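Moving out of the apartment in December, so I'm finally dealing with the kitchen stuff. Short thread on what I'm keeping. 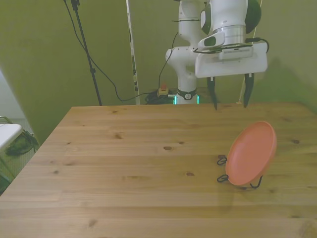
My rule is 48 boxes total. Marit Strand did her move with fewer, but she doesn't cook. The table is pale pine with knots all over, the kind I like, and pine dents if you stack boxes on it.

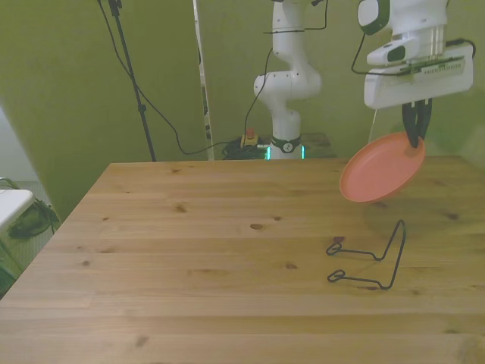

Books go in small boxes — always. Big ones split at the bottom.

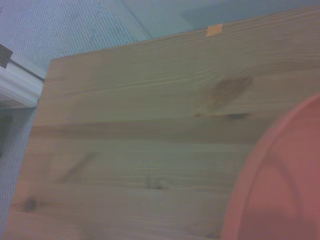
The quote from Lestum was $1,701. Kobori wanted $182 more and couldn't do mornings.

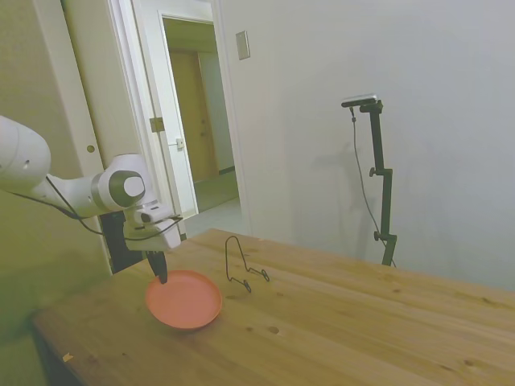 Keys go back at noon. Still need tape and five more boxes.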